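4.3 Peg handling and small-parts sorting

The third group of tasks was chosen from the daily work of the Dredusau shop, where small rubber and metal parts must be put into trays before they go to assembly. For a person this is easy work. One new worker learned it in a morning. We wanted to know whether a robot arm with a normal gripper and a wrist camera can take over such a chore today, without a special fixture built for each part.

We used the same arm and the same control software as in the household tasks of Section 4.2 (folding a cloth, loading a dish rack, wiping a counter). Only the trays and the parts were changed. Training data came from 2000 demonstrations, recorded by operators at the Cleltska site who moved the arm by hand controller. After training, each policy was tested in 257 trials. A trial was stopped when the operator judged that the arm could damage itself or the tray. A stopped trial was counted as a failure, also in the case where the part had already been lifted.

The general result agrees with what we saw in the kitchen tasks. The arm reaches the correct area nearly always. It is the last few centimeters that decide the trial. When the part stands free on a flat surface, the gripper usually closes on it well. When the part lies against a wall or in a corner, the fingers touch the wall first, and the policy then repeats the same motion several times without finding another approach. A human worker in this situation pushes the part a little to the side and then takes it. We did not see this behavior in any policy, although it is present in the demonstrations.

A second difficulty is the surface of the tray. The Fladen trays that are common in the shop are smooth and colored, and they reflect both the lamps and the gripper. Earlier work (Grewal dataset, first release) was recorded mostly on dull table tops, and policies trained only on this data performed clearly worse in our shop. They often slowed down over a bright spot, as if there were an object to pick. Adding our own recordings reduced the problem but did not remove it. The wrist camera has the additional disadvantage that its own gripper covers a large part of the view, so that the tray and its walls are seen only partly during the approach (Figure 7).

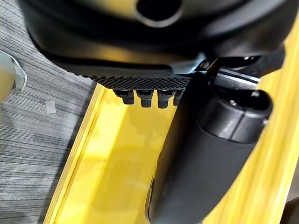

Figure 7. Wrist camera view over a yellow tray with a raised edge. The gripper housing and one finger are in the foreground; reflections of the finger and of the black pegs are visible on the tray surface.

We tried to separate the influence of the camera from the influence of the policy. For this purpose a second, fixed camera was placed beside the work area, and 100 trials were repeated with both views. The policy with two views made fewer wrong stops over bright spots. For parts close to a wall the improvement was small. We conclude that seeing the part better helps, but that the main weakness in this case is in the choice of motion.

It should also be said how much human help was needed between the trials. After each trial an operator put the parts back by hand, and after every 10 trials the gripper was checked and, if necessary, cleaned. This time is not included in the cycle times given in Table 5. If it were included, the worker would be faster than the machine in all tasks of this section. The shop manager at Dredusau made the same remark when we presented the first results in December – he would accept a slow machine, but he would not accept one that needs a person standing next to it.

For this reason we are careful with the word "solved". Sorting of free-standing parts on a dull surface can be left to the arm for a limited time, with supervision from another room. Sorting from a crowded or reflecting tray can not, in our opinion, be left to it yet. The kitchen tasks lie somewhere between these two cases, and the difference depends more on how tidy the starting state is than on the object itself.

The failures in this section were also labeled by type, using the same labels as for the household tasks. Contact with a wall was the most frequent label, followed by loss of grip during transport. The labeling of the second type is not always certain, as a part can leave the gripper outside the view of the wrist camera. In such cases we used the force signal of the fingers to find the moment of loss, and where this signal was also unclear, the trial was labeled as "other". Section 4.4 compares these labels between the two sites.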